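Hand-held gripper, build 2: inspection before use
September 30, 2023
By Nia Gwynne

Checked at home on the striped cloth. Raelene Lockyer went over the list afterward and her remarks are marked RL. Items are scored OK, WATCH or FIX. Anything marked FIX has to be cleared before the tool goes back to the Testham workshop.

1. Frame and linkage

1.1 Linkage arms straight, no cracks at the cutouts. OK. Looked at each arm against the window with the jaws open, then again closed.

1.2 Pivot screws seated. OK on the left jaw. WATCH on the right, where the outer lower screw took a small turn of the driver before it stopped. It was tight in May. I put a paint line across the head so that any movement will show.
RL: Put the line on all of them. A mark on one screw only tells you about one screw.

1.3 Jaws meet evenly when closed with nothing between them. OK. The gap at the tips is even by eye. I did not use a feeler gauge.

1.4 Side play at the tips. WATCH. There is more on the right than on the left. Probably the same cause as 1.2. Check both together next time.

1.5 No sharp edges where a hand goes. FIX. Burr on the inside of the handle, thumb side. It caught my glove. Filed and rechecked the same afternoon, now OK.

2. Pads

2.1 Pads fully seated on their backing, no lifting at the corners. OK.

2.2 Pad surfaces clean. OK after wiping. Crumbs and lint both make a pad slip, and this cloth sheds. Wipe before every session.

2.3 Spare pads in the kit. FIX. The Nuteck order came one pair short. I have written to them. Until it arrives we have no second spare, so do not lend any out.
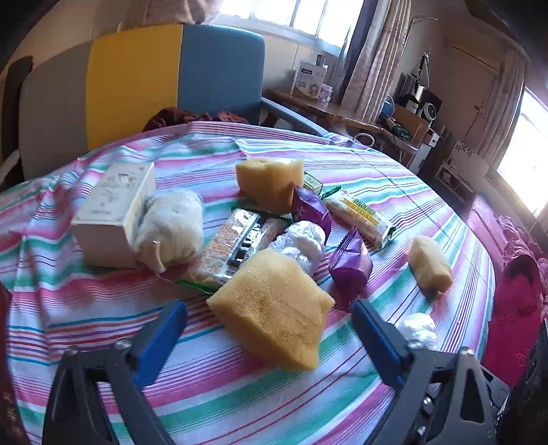 2.4 Soft items hold without tearing. OK. Sponge is the easiest thing to damage, so use it first and look at the surface after letting go. If the pads leave torn pores, the squeeze is too hard or a pad edge is standing proud.

2.5 Thin plastic wrap holds without being cut. OK on snack packets. Check the pad corners first if a packet ever comes up punctured. Do not eat anything that has been used as a test item, and keep the used packets in their own bag.
RL: Write TEST on the bag. I have nearly eaten one.

3. Trigger and return

3.1 Trigger moves freely over its whole travel. OK.

3.2 Jaws open fully on release. OK, 10 pulls out of 10. On the earlier build the return spring stuck at this point, and this is the Beyene spring we changed to.

3.3 No pinch point between the trigger and the handle. WATCH. A small hand can still get a finger in behind the trigger at full travel. The guard is drawn but not printed. Adults only until it is on.
RL: Agree. Please print it before the next open evening, not after.

4. Holding test

4.1 Fabric-covered item held upright. OK. Knit is a useful test because it can slide over whatever is inside it. Squeeze, wait, then look for the fabric creeping at the pads before trying a lift.

4.2 Box held by its short sides. OK. Light boxes only. Stop if the card begins to bow.

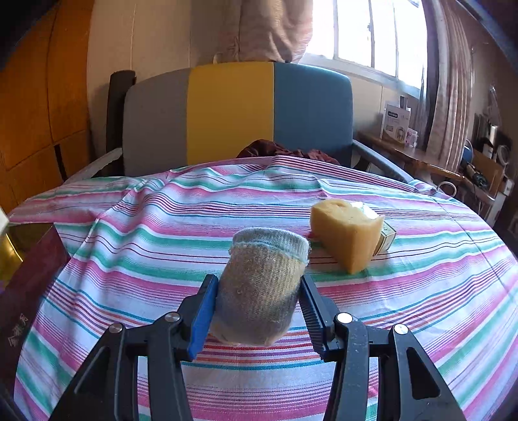

4.3 Grip kept for a slow count of 13 without the hand shifting. OK. My wrist was tired by the end of the set, which I count as a finding against the handle angle. Rest between sets.

4.4 Item released cleanly, nothing sticking to either pad. OK.

4.5 Behavior when an item slips. OK. Let it drop and keep the other hand away. Nothing in the test set may be glass, and nothing may weigh more than the sponge and box items we already use.

5. Work area

5.1 Cloth flat where the jaws touch down. WATCH. It bunches as you work and the tips catch in the folds. Pull it smooth between items. A clamp at each corner would fix it, and there are Trumach clamps in the second drawer at the workshop.

5.2 Cables clear of the area where you stand and move. OK.

5.3 Enough light to see both pads. OK by day. With the window bright behind the items, the near sides go dark, so work from the other side of the cloth if you need to read the pad surface.

5.4 Driver, file and cloth wipes within reach. OK.

Open points

Paint lines on the remaining screws: Nia.
Right jaw, side play, to be measured with a gauge: Raelene.
Trigger guard to be printed and fitted: Nia.
Pads from Nuteck: waiting for a reply.
Handle angle: talk about it when we are both at the bench. I would like to try it 11 degrees further forward. Raelene thinks that is too much.

Cleared for adult use at home with the WATCH items above. Not cleared for open evenings until 2.3 and 3.3 are closed.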